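Support > Laundry > Closed Tickets > Cold Fill / Low Pressure

Print this page | E-mail this ticket

29 September 2019
Logged by Yufang Feng

Site: Londerness, ground floor laundry
Reported fault: wash cycle stops during fill, then shows a water supply error
Status: closed

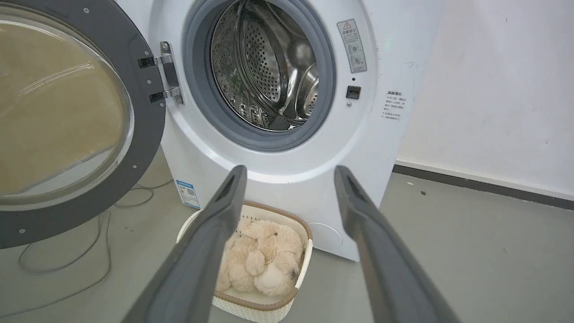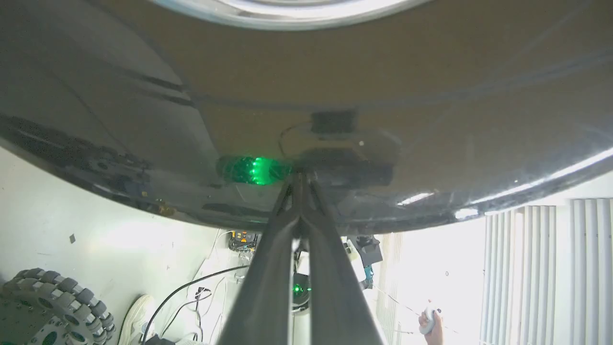

The tenant at Londerness reported that the washer would start, take in a little water, and give up before the drum began to turn. It did this on every program. The supply comes off a branch line that also feeds the utility sink and an outside faucet, and the branch was altered in April when the Brurkine softener went in. I suspected the supply from the start, but went through the easy checks first. The washer is a front loader with a gray rubber gasket around the opening and a perforated steel drum. With the door open I felt along the fold of the gasket for coins or cloth and found nothing. The latch clicked shut normally and the lock light came on, so the door was ruled out as the cause.

Check 1. Supply valve behind the washer. Fully open. Handle moves freely.

Check 2. Inlet hose. Shut the valve, took the hose off at the washer end, and ran it into a bucket. Flow was weak. It came out in a steady thin stream and never picked up. Cold side only; this model has no hot inlet.

Check 3. Inlet screen. Pulled it with pliers. Light grit, rinsed clean, put back. Flow into the machine did not change.

Check 4. Utility sink. Cold tap on the same branch was also weak. Tenant said it had been that way for a while and she had gotten used to it. Hot tap was normal.

Check 5. Pressure. Put the gauge on the outside faucet with everything else off. Read 70 psi static. Opened the sink tap and the reading fell right away and stayed down until I closed it. Good static pressure and poor flow means a restriction somewhere upstream of the branch.

Check 6. Softener bypass. Turned the softener to bypass and ran the sink again. Full flow. Put it back in service and the flow dropped. Repeated this with the same result.

I called Marthinus Venter, who did the April install. He said the Chauhan sediment filter ahead of the softener would be the first place to look, as it sits inside the same bypass loop and would be skipped along with the softener. I had missed it because it is behind the shelving and not on the drawing.

Check 7. Sediment filter. Shut off, relieved pressure, opened the housing. The cartridge was brown all the way through and coming apart at one end. There was no date written on it. Marthinus believes it is the one he put in.

Work done: fitted a new Fledar cartridge, cleaned the bowl, greased the O-ring, and brought the water back on slowly. Ran the outside faucet until it was clear. Cleaned the inlet screen on the washer a second time in case anything had broken loose.

Result: full flow at the sink with the softener in service. Ran the washer empty on quick wash, then on a normal cycle. Both filled and finished with no error. Tenant was present for the second one.

Notes for the next visit:

The filter housing needs 2 hands and the long wrench. The short one in the site box will not clear the shelf bracket.

Drawing has been marked up to show the filter. Old copy in the binder should be thrown out.

Marthinus will look at whether the cartridge size is right for this water. If the next one clogs as fast, reopen this ticket.

Parts used: one cartridge, one packet of silicone grease.

Y. Feng

Print this page | E-mail this ticket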